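Canda River Float: Paddler Survey and Camp Use
Outdoor Recreation project, final report
Desta Gudeta, October 2022

Why this river. Flat water mostly, easy put-in at Harawira landing, lots of first timers. Wanted to know where people camp and whether the gravel bars are getting worn out.

Method. Paper survey at the takeout, plus my own float in May. 40 surveys back, 7 of them not usable (rained on, ink ran). Also walked the three main bars and noted fire rings, trash, trampled willow. Rented a canoe from Mandov, a bit heavy but it tracked fine.

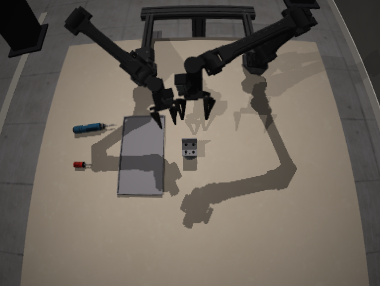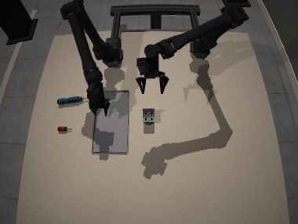
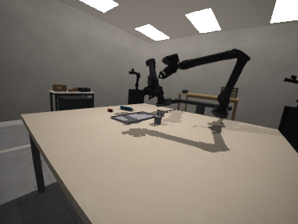 Two black robot arms at a beige table, simulated, three views.

Results. Most people stop at the second bar. Makes sense, it's the first dry spot after the long bend and theres an eddy you can pull into. Fire rings all over, some only a few steps apart. Upper bar almost clean. Lower bar in between, but the bank is slumping where boats get dragged up.

Wind was the top complaint. Then bugs, then no outhouse. A few people wanted signs, a few wrote in "please no signs."

Problems. Small sample. Groups that took out early at the bridge got missed completly. High water in May covered part of the lower bar so those notes are weak.

Suggestions. One shared fire ring per bar. Outhouse at Harawira. Put a simple map on the board at the landing so people know the upper bar exists.

Survey form and raw notes in the binder, map still needs a scale bar.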